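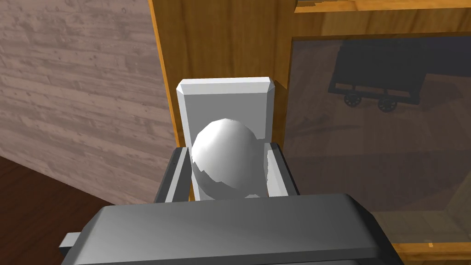

The ferry from Stostport left at ten past four with 17 of us on board, and by the time we passed Imham the rain had set in. I sat inside with my grandmother's table. It had cost 1,692 pounds to have it mended, which was more than she had paid for her first car.

"Is that going all the way to Lavstead?" the deckhand asked.

I said it was. He looked at the legs, tied up in a blanket, and went to fetch a rope.

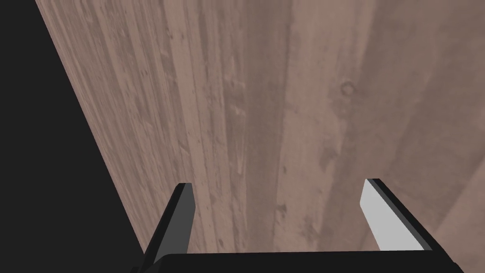 My sister met me on the quay. We had not spoken since August, and she took the other end without a word. We carried it up the hill, stopping twice, and set it down in the kitchen where it had always stood – under the window, a bit too near the stove.

"It's smaller," she said.

"It's the same table."

She ran her hand along the edge and put the kettle on. Then she got out two cups, and after a moment the biscuits as well.

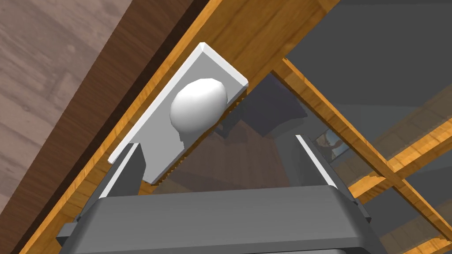

A pale plate, set at a slant.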